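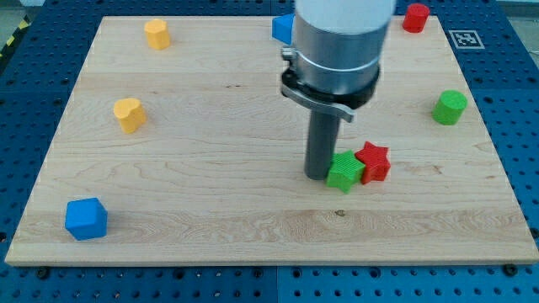
Notebook, sorting cell, second bench
January, started writing at 4:40 pm, finished after everyone had gone

Long entry today, sorry in advance to whoever reads these on the night shift. I had a good talk with the packing side over lunch and I want to get it down while it is fresh, and then there are the push tests, which I promised to write up properly this time.

Push tests first. We are still using the colored blocks and the maple board, with the plain rod on the arm and no gripping at all, only pushing. The request comes in as a sentence, the arm works out which block is meant and where it should go, and it nudges it there. We ran 200 requests over the day. I wrote down every miss by hand in the green binder, because the log from the Lornutix software says "completed" whenever the arm stops moving, and a stopped arm and a finished job are two very different things to the person standing next to it.

The stars are the troublesome ones. When the green star and the red star stand up against each other, a push on one takes the other along for the ride. "Separate the stars" worked better when the rod came in between the points than when it came at the flat of a face. The cylinders go where they are sent if the rod meets them dead center, and wander off sideways if it doesn't. Cubes are lovely. I could push cubes all afternoon. The yellow heart is somewhere in the middle, it turns a little with every nudge and you end up chasing it.

I also tried slower pushes, 5 cm a second, and that helped with the stars and made everything else dull to wait for. Leave it at 6 for now, please, and write it in the binder if you change it. (Somebody changed it last week and I spent most of a morning blaming the collar clamp, which I had tightened twice already. No hard feelings, but do write it down.)

Now the lunch conversation. As most of you know, the reason for all this block pushing is the returns table at Ridgeway, where small parts come back in mixed trays and people spend the shift sliding them apart into lanes by hand. It is hard on the wrists and hard on the neck, and the ones who have done it for years are very, very good at it. I had been telling them for weeks that the arm would take over the sliding and they would "supervise," and I could see today that I had been using that word far too lightly.

What they told me, more or less in the order it came up over the soup:

They don't mind losing the sliding. They do mind losing the looking. While the hands are busy the eyes catch cracked housings and wrong labels, and that part of the job isn't written in any procedure, so it was never in our plan either. If the arm does the sliding and a person only comes over when it gets stuck, a cracked housing will go straight down the lane with the good ones.

They want to talk to it in their own words. They say "shove that one over by the other" and "get those two off each other," and they will not learn a list of commands. Fair enough! I have started collecting their phrases, there is a page for it at the back of this book, and everyone is welcome to add to it.

They asked who stops it. Any of them should be able to, without asking a lead and without having to fill out a form afterward. At Maleck, where two of them worked before, every stop had to be explained on paper, so people let the machine run on when they should have stopped it. I said yes to this on the spot and will sort out the permission side later.

And they asked about the breaks, which I had not thought of at all. Now the trays set the pace and you can stretch when one is empty — with the arm there is always a next tray. I didn't have an answer. I have asked for the feed to be held between trays until a person releases it, and I expect a grumble from the planning office.

To do:
Go back through the misses and mark which ones a person would have caught by eye.
Rerun the star requests from the left side.
Ask Skavik about a softer tip for the rod, and what order 1874 is still waiting on.
Bring two people from the returns table over here for a morning, on paid time, and let them boss the arm around.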